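Schrift auf dem Hero-Bild schlecht lesbar, Overlay oder Textschatten?

Nanami Koyama
Ich baue gerade die Startseite für Stundis um, eine kleine Zeiterfassung für Werkstätten. Oben steht ein Bild über die volle Breite, darauf Überschrift und Button in Weiß. Am Desktop geht es, auf dem Handy (bei mir 383 Pixel breit) rutscht die Überschrift auf die helle Stelle und ist kaum noch zu lesen. text-shadow habe ich probiert, das sieht schmutzig aus. Das Bild kann ich nicht tauschen.
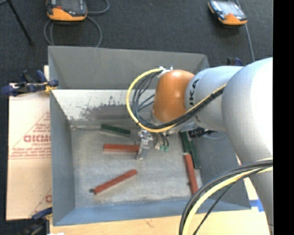 Motiv für den Kopfbereich, noch ohne Text

Bisher liegt es als background-image auf der Section, mit background-size: cover und background-position: center. Wie löst man das sauber, ohne für jede Breite eine eigene Datei anzulegen? Freitag soll das online gehen.

Tsutomu Nishimura
Leg einen Verlauf über das Bild, das geht in derselben Eigenschaft:

background-image: linear-gradient(to right, rgba(0,0,0,.75), rgba(0,0,0,.1)), url(hero.jpg);

Der Verlauf muss zuerst stehen, sonst liegt er unter dem Bild. Auf schmalen Bildschirmen würde ich die Richtung ändern, also per Media Query to top statt to right, und den Text unten ausrichten. Dazu background-position: left center, dann bleibt der helle rechte Rand eher draußen. Die .75 ist ein Startwert. Prüf den Kontrast an der hellsten Stelle hinter der Schrift, 4,5:1 sollten es für normalen Text sein, bei großer Überschrift reichen 3:1.

Noch etwas - falls die Datei wirklich etwa 2.000 Pixel breit ist, lohnt sich für mobil doch eine zweite Version. Bei uns im Projekt Rendis waren es danach 69 KB statt 290. Mit image-set() oder einem picture-Element ist das schnell gemacht.

Rin Hirose
Ich nehme immer einfach einen dunklen Kasten hinter den Text und fertig. Verläufe sind doch schon wieder out.

Nanami Koyama
Danke, der Verlauf funktioniert. Mobil bin ich jetzt bei .8 und to top. Den Kasten hatte ich auch probiert, der verdeckt auf dem Handy fast das ganze Bild.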